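I'm going to stick up for the junk drawer's worst enemy, the empty surface. Last June I moved into an apartment in Birnlow with 18 boxes marked "misc," and I've been thinking about clutter ever since (mostly while stepping over it).

My old routine was to buy something to put the stuff in. Baskets, bins, those little dividers from Kurek that look so good in the store! I once spent 300 dollars in an afternoon on containers, came home, and filled every one of them with things I should've thrown out. Cables for phones I don't own. Two staplers, neither of which staples. 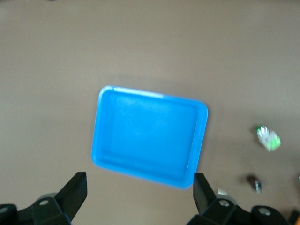
And the storage business loves people like me. Every shop wants to sell you a tidy home one lid at a time, and the lids add up. My neighbors pay for a unit out on the highway and I'd bet they couldn't name five things in it. I couldn't have, back when I had one.

So my rule now is pretty dull: no new container until I've emptied an old one. I've kept it up for months, with one slip involving a very nice tin. My kitchen counter has bare space on it, and I get weirdly protective when mail lands there.

Maybe you love your bins, and good for you. But try leaving one shelf with nothing on it for a couple of weeks and see how long you can stand it. I lasted four days the first time, then put a plant there.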